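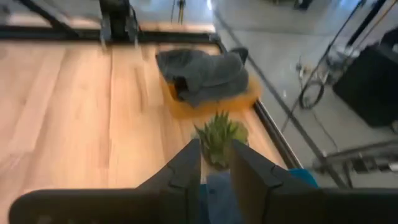 木质台面上的多肉植物位于黑色夹爪的两指之间，后方为一块深灰色织物。（图/Prikport）

Prikport发布家居物品整理示教数据集
同步开放远程操控示教流程文件

8月15日，机器人示教技术企业Prikport宣布，面向研究机构和集成商发布家居物品整理示教数据集第一版。数据集收录2235段完整示教记录，全部由操作员以手把手牵引或远程操控方式完成，任务涉及织物、小型盆栽及其他日常物品的抓取、移放与归位。

本次发布的记录包含腕部视角影像、关节位置、夹爪开合量及操作员输入指令，各路数据按统一时间基准对齐。发生碰撞、滑落或中途放弃的记录予以保留并单独标注，供使用方研究纠错与恢复动作。

项目负责人Noemi Serra表示：“柔软的布料和带叶片的植物很难用固定程序处理。操作员接近物体时会放慢速度，调整角度，有时还会退回重来。我们希望把这些细节完整地交给学习算法。”

据介绍，参与采集的操作员共40名，均须完成牵引示教与远程操控两项培训，考核合格后方可上岗。远程操控部分采用主从式手柄，操作员依据腕部影像及现场侧视影像完成动作。示教质量由Delia Herrera带领的审核组逐段复核，不符合标注规范的记录退回重新标注。

随数据集一并开放的流程文件对工位布置、物品摆放、起始姿态及示教中止条件作出规定。配套读取工具可在Unix类系统上运行，并附命令行使用说明。

Prikport数据业务主管Ilaria Farina表示，公司自7月起受理试用申请，首批使用方的意见已纳入本版标注规范。第二版计划将记录总数扩充至3000段，并增加双臂协作任务。

研究机构可提交书面申请，经审核并签署数据使用协议后获取数据集。商业用途须另行取得授权。

关于Prikport
Prikport从事机器人示教设备与数据服务，业务涵盖牵引示教、远程操控系统及操作员培训。

媒体联络：Prikport传播部 Fiorella Gatti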